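Gumari 5 review: a planner that wants to be your whole stack

Motion planning suites tend to arrive with the same promise. You describe the arms, you describe the room, and the software works out the rest. Gumari 5, the new release from Oltthorpe, makes that promise louder than most. The launch page talks about "household-ready dual-arm autonomy." I've been running it on a two-arm setup with parallel grippers, and I would take the word household with a good deal of salt.

Start with the install, which is better than it was. Version 4 wanted its own build of nearly everything and broke whenever you updated anything near it. Version 5 comes as one package with a setup wizard, and I had the arms moving the same afternoon. The wizard reads your robot model, works out which pairs of links can never touch, and writes the collision settings for you. Mine were right apart from the wrist cables, which it doesn't know exist. You can add them by hand as a chain of fat capsules. I'd suggest doing it before the first fast move.

The core planner is good, and I don't want to bury that. I ran 481 reach requests over a low table in a cluttered room, and all but seven came back with a path. The paths were smooth and mostly the ones I would have picked. The two arms share one time budget, so the left doesn't hog the middle of the table while the right sits waiting. Older releases handled this by freezing one arm until the other was done. Anyone who has watched that for a day will be pleased.

My trouble starts with perception. Gumari 5 bundles a module called Ross, which turns depth images into a collision map and a list of things you can grasp. On matte surfaces it does fine. On anything glossy it falls apart. With a dark glass tabletop, Ross gave me holes where the surface should have been, and the planner read those holes as free space. Twice I stopped a gripper that was on its way down into the table. The manual's answer, on a page I only found by searching, is to add the tabletop as a fixed box. Fine, but then I'm doing the perceiving.

Small flat objects are the other sore spot. Keys, cards, anything thin that lies flush on a surface gets merged into the surface. Lowering the height cutoff brings the keys back, along with a crowd of phantom objects made from reflections. There is a slider for this and I never found a good place for it. 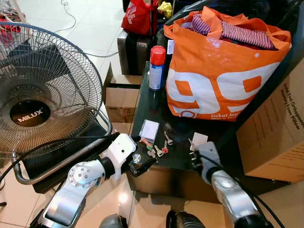
Can you use the planner without Ross? You can feed it your own scene through the plugin interface, and I'd recommend doing so if you already have a detector you trust.

That interface is clean and decently documented. I had my own segmentation output going in after an evening's work, and the table problem went away. What you lose is the grasp ranking, since that only accepts objects Ross has labeled itself. I asked support whether this would change. Zoriana Ostapchuk answered within the day, which I appreciated, and said it was "under discussion for July." I've been around long enough not to plan on that.

Wire guards, chair legs and loose cloth deserve a mention too. A fan cage comes out either as a solid drum or as nothing at all, depending on the angle. Solid is the safe answer, so I'd like a setting that prefers it. Soft bags are treated as rigid boxes, and a strap that droops over an edge is simply ignored.

The control side is a mixed bag. The new force limits work and they trip quickly. Recovery after a trip is poor. The arm stops, the task tree drops back to its root, and you start over, even if you were one step from done. My colleague Pascal Kröger wrote a small script to save the tree state every few seconds and reload it. It's an ugly fix for a product at this price.

The viewer has been redone. It looks nice and it eats memory – over 60 minutes into a session mine was slow enough that I closed it and read the logs. The logs, I'll admit, are excellent. Every rejected path tells you which two shapes collided and when.

Compared with Tirninano, which is plainer and cheaper, Gumari 5 finds better two-arm paths and finds them sooner. Tirninano has no perception of its own and doesn't pretend to. If your group has someone who can write the glue, I'd price both before signing anything.

Buy the planner if they'll sell it to you alone. Right now they won't, and the bundle costs too much for a perception module I switched off in the first week.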